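Ticket: White table, room 2 - marks on surface, ring under steel cup
Category: Furniture and surfaces
Status: Closed, monitoring
Site: Clakstead
Opened: 5th August
Supplier: Cirnum (table), Jundarik (cleaning products)

Problem as reported

The white table in room 2 does not wipe clean. Small dark specks and light scuffs stay on the surface after the normal end-of-day wipe. A faint gray ring was also reported where the stainless steel cup is kept. Request was for a replacement top.

Replacement was not approved at this stage. The top is flat and does not rock, and the edges are sound. The fault is cosmetic until shown otherwise. The ticket was changed from "replace" to "investigate and clean."

Environment

Table: Cirnum, white matte top, bought in May. No cover or mat in use.
Cup: stainless steel, plain, no base ring or rubber foot.
Cleaner in use at time of report: Jundarik general spray, undiluted.
Cloth: mixed. Paper towel on most days, microfiber when someone can find one.
Lighting: overhead only.

The lighting matters for this ticket. A pale matte top under overhead light shows gray toward the edges and corners whether it is dirty or clean. Part of the original report ("dirty along the right side") was withdrawn after the same area was checked with a hand lamp and a white cloth. The cloth came back clean.

Log

Entry 1. Baseline. Table cleared except for the cup, which was left in its usual place. Nothing wiped. Checked by eye from the seated side, then with the hand lamp held low to rake the light across the top. The low lamp shows scuffs well and should be used before any product goes on. Scuffs run mostly in one direction, consistent with things being pushed across the table instead of lifted.

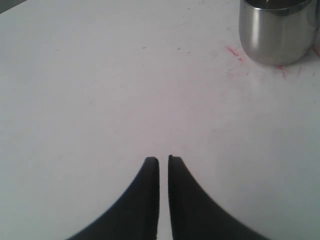 Room 2 table, steel cup at upper right.

Entry 2. Dry wipe. Clean microfiber, no product, light pressure. Loose dust came up. Scuffs unchanged. Specks unchanged, except where they were only crumbs. A fingernail run over the remaining specks catches slightly on most of them, so they sit on the surface and are not pits in the finish. This is the useful result of the dry wipe. A pit would have meant a supplier claim.

Entry 3. Water only. Cloth dampened and wrung out, then pressed on the test area for 60 seconds and lifted. Some specks softened and came away on the cloth as a brown smear. Likely coffee or tea, dried on. No change to scuffs. Top dried with a second cloth. Do not leave it to air dry - the tap water at Clakstead is hard and leaves its own marks, which then get reported as a new fault.

Entry 4. Cup ring. Cup lifted and the base checked. Base was damp. Ring on the table felt slightly rough and did not shift with plain water. Wiped with diluted white vinegar on a corner of the cloth, rinsed, dried. Ring gone on the second pass. Conclusion: mineral deposit from water running down the outside of the cup and drying under it. The steel is not rusting and is not marking the table. The reported "rust" was not confirmed at any point. White cloth rubbed on the base of the cup came back clean.

Entry 5. Residue check. The area nearest the seated side felt tacky after the water wipe. Cause is the general spray used undiluted and not rinsed. It dries to a thin film and the film holds dust, so the table looks worse a day after cleaning than it did before. Film removed with warm water and a drop of dish soap, rinsed twice, dried. After this the top felt the same all over.

Entry 6. Scuffs. A white eraser was tried on one scuff near the middle. It lifted most of the mark with no change to the finish. A melamine sponge was considered and rejected. It works by abrasion and will leave a shiny patch on a matte top. If there is already a shiny patch on a table anywhere on site, that is probably what did it, and it cannot be put back.

Entry 7. Cup put back in use and the table left in normal service before being looked at again. Comments requested from people who use the room.
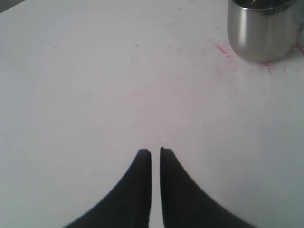 Jaqueline Camacho: We had the same complaint on the long table at Rosales and it was the spray there too. We stopped spraying the table and started spraying the cloth, and the sticky feeling went away. The small dark dots took longer. Ours were ink, not coffee, and water did nothing to them. A little rubbing alcohol on a cotton swab took them off, but try it on the underside first. I would also skip the vinegar as a regular thing and just dry the bottom of the cup. I would not order a new top for this.

Entry 8. Reply to the comment above. Agreed on spraying the cloth. Agreed on vinegar: it is a fix for a ring that has already formed and is not part of the daily wipe. Alcohol test done on the underside with a cotton swab, no dulling and no color on the swab. Not yet used on the top side. If specks remain after water and dish soap, alcohol is approved for those specks only, one swab at a time, followed by a rinse.

Entry 9. Coaster question. It was asked whether the cup should go on a coaster. A cork coaster was tried. It stayed damp underneath and would move the problem without solving it. The cup can stand directly on the table if the base is dry. Coaster removed.

Cause

Three separate things were reported as one fault.

Ring: hard water drying under the cup.
Specks: dried drink splashes on the surface. Some may be ink. Not damage.
Tacky feel and dull look: cleaner used undiluted and never rinsed.

The scuffs are ordinary wear. They will come back and do not need a ticket.

Procedure from now on

1. Lift the cup. Dry its base and put it somewhere other than the table.
2. Dry wipe with microfiber. No paper towel.
3. Damp wipe with plain water. Cleaner only if needed, diluted as on the label, applied to the cloth.
4. Rinse wipe if cleaner was used.
5. Dry the whole top, including the far edge.
6. Put the cup back.

For a dried speck, hold a damp cloth on it for 60 seconds before rubbing. Do not scrape with a blade or a key. For a scuff, white eraser, light pressure, then wipe off the crumbs.
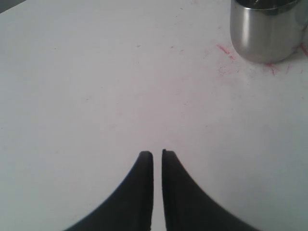 Cup standing directly on the tabletop, no coaster.

Notes for the next person

The gray shadow on the table next to the cup is a shadow. It was wiped twice during this ticket by two different people. Move the cup before treating anything close to it.

Polished steel shows every fingerprint and will look streaky under the overhead light even when clean. Buff with a dry cloth if it bothers anyone. No steel polish on or near the table - it contains a fine abrasive and will mark the matte finish.

Cirnum was asked whether a sealer is available for this top. Their answer was that the finish is not meant to be sealed or waxed. No further action there.

Open items

Microfiber cloths to be kept in the drawer in room 2 so that paper towel is not the default. Pack of 6 ordered.
Label with the dilution for the Jundarik spray to go on the bottle itself. The original label has worn off.
Alcohol swab on remaining specks, if any are still there at the next check.

Replacement request declined. Reopen this ticket, and do not start a new one, if the ring comes back with the base of the cup kept dry.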